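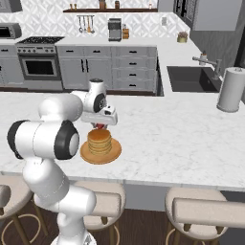

Cocina simulada, brazo blanco y una torre de tortitas.

Inicio | Relatos | Autores | Contacto

A las tres de la mañana Vasylyna Tymoshchuk me escribió: «Tu planificador le tiene miedo al plato». Y tenía razón, la muy bruja. Yo llevaba toda la noche peleándome con Skumatora, que es como llamamos en Vudlow al módulo de trayectorias (el nombre salió de una cena, no preguntes), y el brazo se quedaba clavado encima de las tortitas, temblando un poquito, como yo cuando llamo a mi madre.

Abrí el registro. 3,853 líneas, y en 1,599 la misma queja: colisión prevista. ¿Con qué, criatura? ¡Si ahí arriba solo había aire!

Me hice otro café, le prometí a la pantalla que era el último intento y cambié a la vista de la pinza.
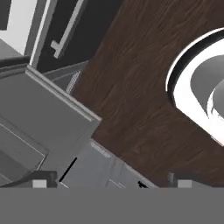

Entonces lo entendí – o creí entenderlo, que a esas horas viene a ser lo mismo. El filtro tomaba los propios dedos por un obstáculo. Skumatora huía de sus manos. Me dio una ternura tonta, la verdad.

Corregí la máscara, lancé el episodio 36 y me tapé los ojos.

– ¿Y? – escribió Vasylyna.

Miré entre los dedos. El brazo bajaba, despacito, sin temblar.

– Está bajando – le puse –. No respires.

33 comentarios | Compartir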